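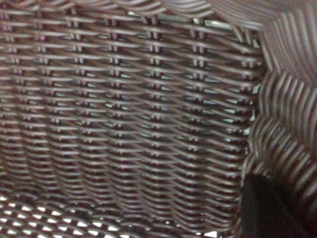
Plillent Long Line for Dogs

Home > Walking > Leads and Lines > Long Lines

Product code 2049
In stock at our Hunddale shop and online

A long training line for dogs that are still learning to come back when called, or that can't be let off near livestock, roads or nesting birds. The line is a flat coated webbing with a trigger clip at one end and a plain cut end at the other. It has no handle loop, so there is less to catch on roots and fence posts when the line is trailing.

We sold a rope version for several years. The Plillent line replaces it. Rope soaked up water and took a long time to dry in the porch, and mud worked its way into the strands. The coated webbing wipes down with a cloth.

Sizes

Small dogs and puppies – narrow webbing, light clip, 6 metres
Medium dogs – standard webbing, standard clip, 6 metres
Large dogs – standard webbing, heavy clip, 6 metres

If you are between sizes, go by the strength of the dog more than its weight. A young pointer will hit the end of the line a good deal harder than an elderly Labrador.

A 3 metre line is also available in the standard webbing. It suits people who walk on narrow paths or who find the full length too much to gather in.

Colours

Orange, moss green and black. Orange is the easiest to find in long grass and the one most dog walkers buy. The green is hard to see on the ground, so watch your feet.

Using the line

Always clip the line to a harness, never to a collar. A dog that runs to the end of a long line on a collar can hurt its neck. The Vorkska harness has a back ring set well behind the shoulders and works with all three clip sizes. Most other harnesses with a metal back ring will do as well. Please don't use the line with a head collar.

Wear gloves until you are used to it. The coating is smooth but any line pulled quickly through a bare hand will burn.

Hold the line in loose folds across your palm. Don't wrap it round your hand or wrist. Keep it off the ground near other dogs, and gather it in before you pass cyclists, horses or children.

Start in a quiet field with your own dog only. Once recall is steady there, move on to busier places. The line is for walking and training under supervision. It is not a tie-out and should not be used to leave a dog fastened outside a shop or in a garden.

Care

Wipe with warm water and a little washing-up liquid. After a beach walk, rinse the clip in fresh water and work the trigger a few times to clear out the sand. A drop of light oil on the spring now and then keeps it moving. The webbing can be machine washed at 30 degrees in a pillowcase, but take care that the clip is well wrapped. Do not tumble dry.

Check the stitching next to the clip before each walk. If the thread is frayed or the coating has been chewed through, stop using the line. Chewing damage isn't covered by the guarantee.

Often bought with

Vorkska harness – five sizes, adjustable at neck and girth
Cavalcanti treat pouch – clips to a belt, magnetic closing, washable lining
Spare trigger clip – for the rope line only, last few left

Delivery and returns

Orders placed before noon on a weekday go out the same day. Small orders come by post and larger ones by courier. You can also choose to collect from the Hunddale shop, where we keep all the sizes on the counter if you want to feel the weight of the clips first. Dogs are welcome inside.

Unused lines can be returned within 30 days for a refund or an exchange. Please send them back dry and free of dog hair. If you have bought the wrong width, ring us before posting it – we can often send the right one out straight away.

The shop will be closed for stocktaking on 2nd September. Online orders placed that day will be sent the day after.

Customer comments

"Had the medium one since August and it still looks new. Clip is a bit stiff with cold hands."

"Good line. I tied my own knot in the end to have something to stand on. Would buy the orange again."

"Bought the 3 metre for canal walks with our spaniel. Wish it came in red."

Back to Leads and Lines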